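Cajas, cajones y cubos: por qué guardamos las cosas dentro de otras cosas

Mira a tu alrededor. Seguro que cerca de ti hay algo que sirve para guardar otra cosa: un estuche, una mochila, un cajón, un vaso con lápices. Todos esos objetos se llaman recipientes. Un recipiente tiene un fondo, unas paredes y una boca, que es la parte por donde se meten y se sacan las cosas.

Los recipientes son muy antiguos. Antes de que hubiera armarios ya había cestas hechas con plantas trenzadas y vasijas de barro. Servían para guardar grano, para llevar agua y para que la comida no estuviera en el suelo. Las cajas de hoy hacen un trabajo muy parecido.

¿Qué forma tiene una buena caja?

Depende de lo que quieras guardar. Un recipiente alto y estrecho va bien para cosas largas, como los pinceles o los paraguas. Si metes en él piezas pequeñas, se van todas al fondo y hay que volcarlo para encontrarlas. Un recipiente ancho y bajo deja ver casi todo lo que hay dentro, pero ocupa más sitio en la estantería.

Muchas cajas grandes son rectangulares. Si pones dos cajas rectangulares juntas, sus paredes se tocan y no queda hueco entre ellas. Si pones dos cubos redondos juntos, siempre queda un espacio vacío a los lados. Puedes comprobarlo con dos vasos y dos cajas de cerillas vacías encima de la mesa.

La boca también importa. Una caja con tapa protege del polvo y se puede apilar. Una caja abierta es más rápida de usar: se alarga la mano y ya está. Por eso los juguetes que se usan a diario suelen ir en cajas abiertas, y la ropa de invierno, en cajas cerradas.

Cosas que acaban juntas

En casi todas las casas hay una caja donde va a parar un poco de todo.
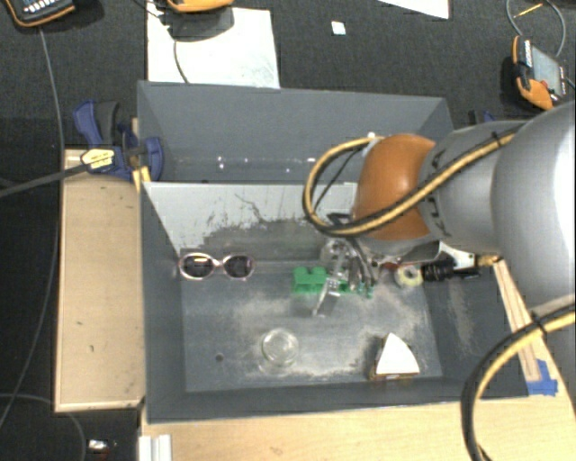

Una caja gris con un bloque de construcción verde y unas gafas de sol de montura rosa claro.

Un bloque y unas gafas de sol no se parecen en nada. El bloque sirve para construir y las gafas protegen los ojos de la luz fuerte. Para ordenar, lo primero que hacemos es fijarnos en esas diferencias. A eso se le llama clasificar, y quiere decir formar grupos con las cosas que tienen algo en común.

Se puede clasificar de muchas maneras:

Por el color. Lo verde con lo verde y lo rosa con lo rosa. Es fácil y queda bonito, pero no siempre es útil. Un calcetín verde y un bloque verde no se usan para lo mismo.

Por el tamaño. Lo grande abajo y lo pequeño arriba. Funciona bien dentro de una mochila.

Por el uso. Los juguetes con los juguetes, las cosas de escribir con las cosas de escribir. Es la manera que más se usa en las casas y en los colegios.

Por la fragilidad. Lo que se puede romper o rayar va aparte. Los cristales de unas gafas se rayan si algo duro roza contra ellos — un bloque con esquinas, por ejemplo, o unas llaves. Por eso las gafas suelen tener una funda.

Los bloques, uno por uno

Muchos bloques de construcción tienen por arriba unos botones que sobresalen. En español los llamamos a veces tetones, aunque mucha gente dice «bultitos» y también se entiende. En la parte de abajo el bloque está hueco. Cuando aprietas un bloque encima de otro, los botones entran en el hueco y rozan contra las paredes. Ese roce se llama fricción, y es lo que mantiene unida la torre. Si tiras con fuerza, vences la fricción y las piezas se separan.

Los botones suelen ser redondos. Gracias a eso, dos bloques pueden unirse rectos o cruzados, formando una ele o una te. Haz la prueba: con solo 2 bloques iguales se pueden montar muchas figuras distintas.

¿Y las gafas de sol?

Las lentes oscuras dejan pasar solo una parte de la luz. El resto se queda en la lente o rebota hacia fuera, como en un espejo. Por eso, cuando miras unas gafas de sol, a veces ves en ellas el reflejo de una ventana o de una lámpara. La parte que sujeta las lentes se llama montura. Las piezas largas que se apoyan en las orejas son las patillas.

Conviene dejar las gafas apoyadas con las lentes hacia arriba. Si se dejan boca abajo, lo primero que toca la mesa es el cristal.

Una clase que midió su caja

En el colegio Dondirari, los alumnos del maestro Barrett Schumacher vaciaron la caja de objetos sueltos del aula y anotaron todo lo que había dentro. Salieron 22 objetos. Los repartieron primero por colores y después por usos, y dibujaron los dos resultados en la pizarra. Por colores salieron muchos grupos muy pequeños. Por usos salieron 4: jugar, escribir, vestirse y «no sabemos qué es».

El último grupo fue el que más conversación dio. Había una arandela, un tapón sin botella y una pieza curva de plástico. Kelly Ashworth, la profesora de apoyo, reconoció la pieza curva: era el gancho de una percha.

Después pesaron la caja llena en la balanza de la cocina y marcó 1.160 gramos, un poco más que un litro de agua.

Prueba en casa

Necesitas una caja abierta, papel, lápiz y permiso para usar lo que haya en ella.

Saca las cosas y ponlas sobre una mesa o una manta. Dibuja cada una con una línea sencilla, sin detalles. Piensa una forma de clasificarlas y haz los grupos. Luego júntalas otra vez y busca una forma diferente. ¿Ha cambiado alguna cosa de grupo? Escribe cuál y por qué.

Cuando termines, guarda cada grupo en su sitio. Las cosas delicadas, al final y encima.

Palabras de esta página

Recipiente: objeto que sirve para guardar o contener otros.
Clasificar: formar grupos con cosas que tienen algo en común.
Fricción: roce entre dos superficies que dificulta que una resbale sobre la otra.
Montura: parte de las gafas que sujeta las lentes.
Tetón: botón que sobresale en la parte de arriba de un bloque.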